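Search this notebook Enter keywords

11 March 2020 — open day, arm bench

Doors opened at ten. Vira Demchenko had the sign-in sheet, I had the arm. First group was from Leltness, mostly apprentices and two of their teachers. The Sangkhawat people came after lunch and stayed longest.

Started the morning with the pick and place we always show, then switched to the tote bag after the first group. Visitors like it better. The bag lies on its side on the white table with the mouth open, and the arm goes in for a boxed snack. Rigid box, soft bag, so there is something to talk about while it moves. Ran it 13 times over the day. Nine good grasps, three where the fingers closed on canvas, one I stopped by hand when the strap got pulled along.

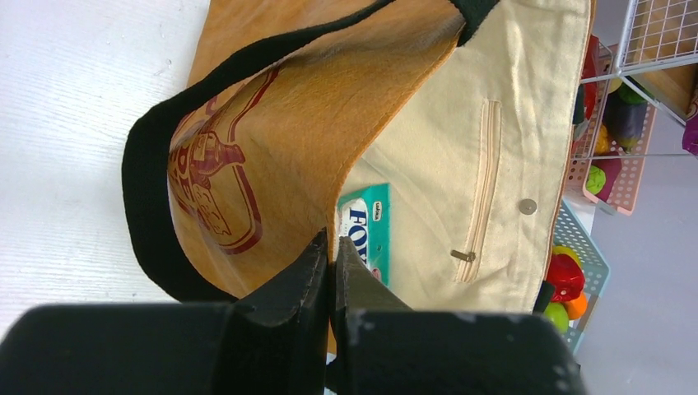 Stinomstead Works — Handling and Gripping Team

Approach with the jaws at the mouth of the bag, box between the outer canvas and the cream lining. The box sits sideways in there and the fingertips hide part of it from the wrist camera, so from this point on we are relying on the position taken earlier. Same problem as last July. The lining has a zippered pocket and a snap sewn in, and one of the Leltness teachers asked if the snap ever catches a finger. It hasn't yet, but I wouldn't want to promise that.

The strap needs a rule. With the loop lying off to the left of the bag we had no trouble. The run I stopped was the one where a visitor had repacked the bag and left the loop over the mouth. Put it left before every run until the planner handles it.

Closing speed was down to 800 on the controller for visitors. Slow to watch but people could follow it. Logs are under job 3519, all runs in one file — I forgot to split them after lunch.

Toy fruit and vegetables stayed in the baskets by the rack. Someone from Sangkhawat asked for the eggplant, so we need a grasp for that before the next visit. Bendance wants to come too, no day fixed.

To do: wipe the finger faces and look at the scuffs on the right one. Ask Vira for the sign-in sheet. Put speed back to normal before anyone uses the cell tomorrow.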